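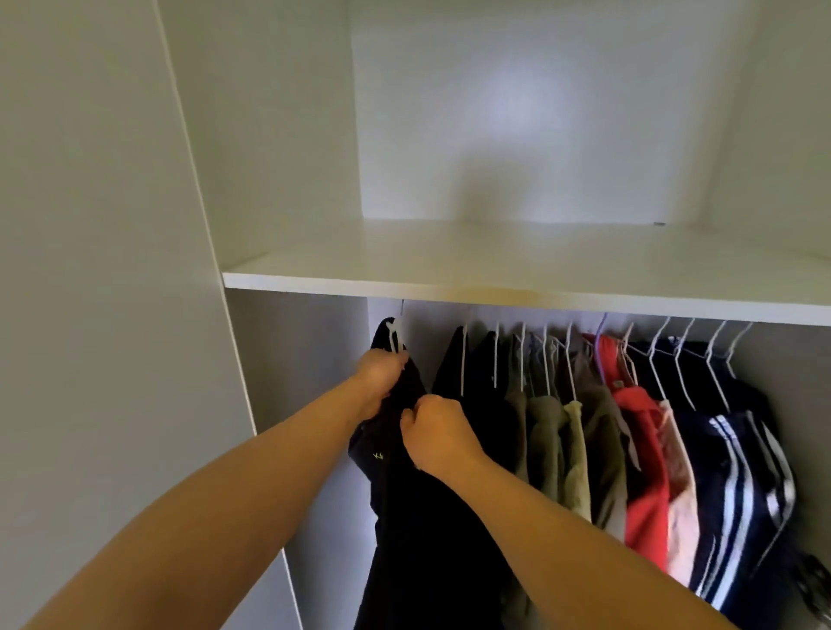 Search this site Search All topics

Stultomow opens its doors for home robot training

Stultomow, the company that teaches robots to do housework, held an open day in October at its hall in Seixas. Over 4000 people live in the town, and 105 of them came to see the work, many with children.

The visitors could watch how people do ordinary jobs at home, such as handling clothes in a wardrobe, folding towels and setting a table. These jobs are recorded from the point of view of the worker, and the recordings are used later to train the robot. The company has now 1190 hours of such material.

Clothes on hangers were the subject of the longest talk. Cloth changes its shape each time it is touched, the engineers explained, and dark clothes that hang close together are difficult to separate for a machine. A person finds the shoulder of a shirt with the fingers and does not think about it.

In the afternoon the robot, called Dresonon, made a demonstration of 15 minutes. It took a jacket from a rail and laid it on a bed. At the second try the hanger stayed on the rail and the jacket fell on the floor, and the children were very pleased with this.

The company plans another open day in spring, in its smaller office in Rilley. Entrance will be free.

Comments (3)

My daughter asks when it can clean her room. I ask the same.

Was there parking? We turned back at the gate.

I liked the talk about cloth, but it was hard to hear from the back rows.

Related
Seixas library gets new evening hours
Rilley school starts a robot club
Road to the Stultomow hall closed for repairs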